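How we write down what counts as done

I have been meaning to put our house rules for simulated task trials on the blog for a while. Two people asked for them after my last post, and a newer colleague at the Flesham office asked for them as well, which made me notice that half of them only existed in old messages. So I have typed them up. They are the rules we use on the Tovar task set, and they cover small household jobs done by a single arm in simulation, mostly picking things up and putting them somewhere else.

None of this is a formal standard. We do read the published safety standards when we get near real hardware, and you should too, but they have very little to say about how to score a trial in a simulator. That part you have to settle among yourselves, and it is best settled before the first run. We started Tovar in January without doing so and ended up throwing away 800 runs. The runs themselves were fine. Three of us had scored them, and each had a different idea of what "in the drawer" meant.

The first rule came straight out of that. A task has to be written as a sentence a stranger could judge, along with a success condition the simulator can check by itself. If the sentence and the check disagree, the task comes out of the set until they agree. We don't fix the check quietly and carry on, because then the old results and the new ones sit in the same table and mean different things.

The second rule is that the check looks at where things end up after a settling time. We use 3 seconds. An object that is inside the drawer at the moment the gripper opens can still bounce or roll, and physics engines do odd things when two surfaces overlap slightly. Before we had the settling time, we were passing runs where the object had been let go in the right place and had then left it.
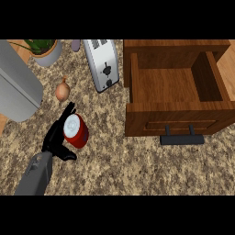 Writing the success condition is where most of the arguments happen, and I now do it with the layout in front of me. I start from the object and ask what a careless version of the task would let through. Take a can that has to go in a drawer. With the red can standing upright on the rug by the gripper and the open wooden drawer over to the right, "can near drawer" would pass with the can left against the front panel, and "can touching drawer" would pass with it leaning on the bar handle, which sticks out over the rug. So the condition has to say that the can's centre is inside the four walls and below their top edges. Then there is the question of whether it must still be upright. We say no, unless the task sentence says so. If you want it upright, put the word in the sentence, so that the policy is told the same thing as the checker.

The same goes for everything else lying about. An onion just beyond the fingertips is easy to knock when the arm goes for the can, and a toaster further off is much less so. Our third rule is that each object that isn't part of the task gets a distance it may move, written in the task file. For small things we allow 20 millimetres. Anything past that and the run is recorded as "done with disturbance", which is its own result and doesn't count as a pass. I was against this at first as I thought it would make the numbers look bad. It did make them look bad. It also showed us that one policy we liked was sweeping its forearm through half the layout on the way to the target.

Fourth, time limits. Every task has one and it is the same for every policy tested on it. Ours is 60 seconds of simulated time for a single pick and place. Simulated time matters here, because the machines we run on differ a lot and a slow graphics card shouldn't cost anybody a pass. When the limit is reached the run stops and is scored as it stands, with the settling time added on.

Fifth, starting positions. We keep a fixed list of seeds for testing and a separate one for training, and the test list is not used for anything else. That includes demos. If someone wants a nice clip for a talk they pick a seed from the training list. It sounds fussy, but once people have watched the same test layout a few times they start tuning for it without meaning to.

Sixth, names. Every object has one name and it is used in the task sentence, the task file and the results. We had a bad month with "can", "tin" and "red can" all meaning the same model. The language side of the policy coped with this better than our spreadsheet did. If a layout has two objects of the same kind, the sentence must say which one is meant by something visible, such as colour or size. "The left one" is not allowed unless the task file also says whose left.

Seventh, failed runs are kept. All of them, with the log and the seed, for as long as the results are in use. We store ours in Ivico, which is nothing special but does refuse to let you overwrite a file. When somebody changes a checker we run it again over the stored final states and see how many results flip. If any do, the change gets a new version number and the old table is marked as old.

The rule I am least sure of is the one about grasps. At the moment we don't score how an object is held, only where it ends up. The people at Urnatov, who we swap task files with, think a run should fail if the fingers pass through the object at any point, even by a hair. I can see why, since a policy that relies on that won't carry over to a real arm. But their limit is tight enough to fail runs that look perfectly normal to me, and I haven't found a number both sides are happy with. For now we log the deepest overlap in each run and leave it out of the score.

I'll put the blank task file up once I have taken our folder paths out of it. If you use something similar and have a better rule for drawers that are only partly open, please leave a comment, as ours is two lines long and I don't trust either of them.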